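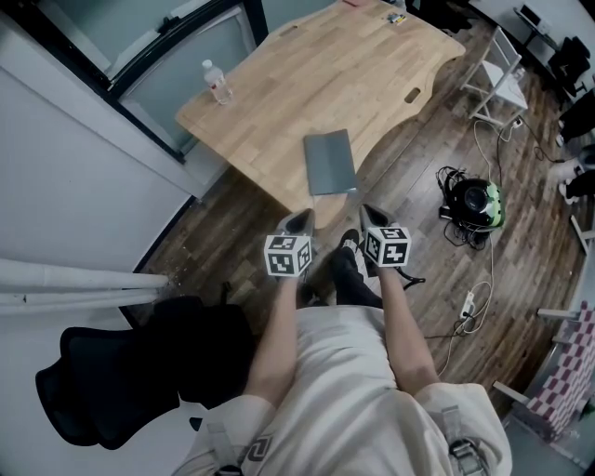

## ハンドヘルドグリッパーのマーカーキューブ、片手だけ姿勢が飛ぶ

両手持ちのグリッパー2台で机上作業のデモを収録し、ヘッドカメラ側でキューブのマーカーから手先姿勢を推定しています。左をPirov、右をTipokiの指に替えて把持の比較をしているのですが、右だけ姿勢が不連続に跳ねます。

- キューブ:左右とも白地に黒のマーカー、複数面に印刷
- 指:左右とも濃いグレーの2本指
- カメラ:頭部に固定、内部パラメータは校正済み
- 収録:3,161フレーム、うち右の姿勢が飛ぶのは40フレーム
- 左は同じ区間で欠落なし

飛ぶときは回転だけが大きく変わり、並進はほぼ連続です。指の違いが原因とは考えにくいのですが、比較条件から外すべきでしょうか。コントローラはOltorsteadの標準設定のままです。

### 回答1

露光時間を短くしてください。たいていはブレです。うちはそれで直りました。

> 質問者:半分にしましたが変化なしです。静止に近い区間でも出ます。

### 回答2(採用) Rahel Zaugg

並進が連続で回転だけ反転するなら、平面マーカーの姿勢の二義性を疑います。1面しか検出できていないフレームでは、再投影誤差の近い解が2つ出ます。正対に近い角度で起きやすい現象です。

確認手順

1. フレームごとに検出面数を出力し、飛んだフレームと突き合わせる。
2. 1面のみのフレームについて、両方の解の再投影誤差を並べる。
3. 差が小さければ、直前フレームの姿勢に近い解を選ぶ。
4. 2面以上見えるフレームは面ごとに解かず、キューブ全体の3D座標でまとめて解く。

4をやるにはキューブの寸法と面の配置を実測値で入れる必要があります。印刷面の貼りずれが残っていると、解は安定しても一定の角度誤差が乗ります。

指の比較については、姿勢の処理を直してから左右を入れ替えて同じ作業をもう一度録ってください。今の構成では、指の差と左右の手の差が分離できません。

> 質問者:40フレームすべて1面検出でした。3と4を入れて跳びは消えました。左右入れ替えは未実施です。

### 回答3

Ferbergのキューブに替えれば安定するらしいです。使ったことはないです。2月に値下げしていた気がします。

> Rahel Zaugg:平面マーカーを貼った立方体である以上、1面検出時の問題は同じです。買い替える前に検出面数のログを見てください。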